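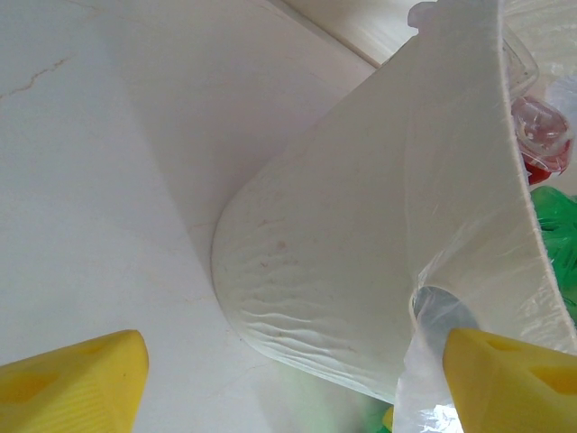

What size bin liner do I need?
Measure around the rim and then the height of the bin. The liner should be taller than the bin so there is enough to fold over the edge. Pralerero liners are listed by the bin they fit, and a roll opens at the outer end.

Do bottles need to be empty?
Yes. Tip out what's left and give them a quick rinse.
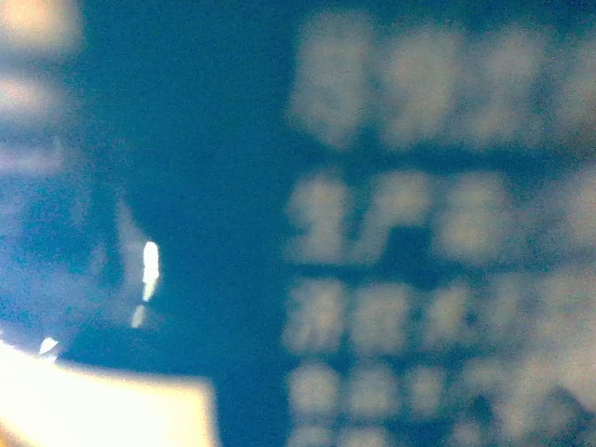 Labels can stay on. Lids are different from one depot to the next - Iltescombe takes them on, Pretamberg wants them off and in a separate tub.

Can I put bottles in the bin on their sides?
Any way up is fine. Please don't fill past the rim, as the liner has to be tied.

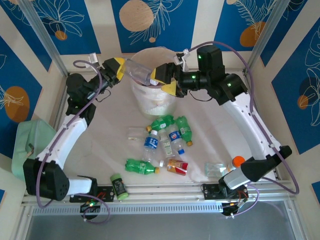
Clear bottle held over a lined bin, green bottles still to go in

What about cans and cups?
Cans go in with the bottles. Plastic cups go in general rubbish at Pretamberg and in mixed plastics at Iltescombe. 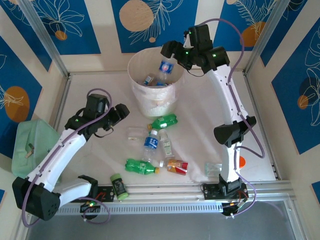 Sorting bottles, with a can and a plastic cup among them

How much does the depot take?
Up to 3,000 bottles per drop-off. For more than that, email Jarmo Juntunen first.

Page updated 2018-08-11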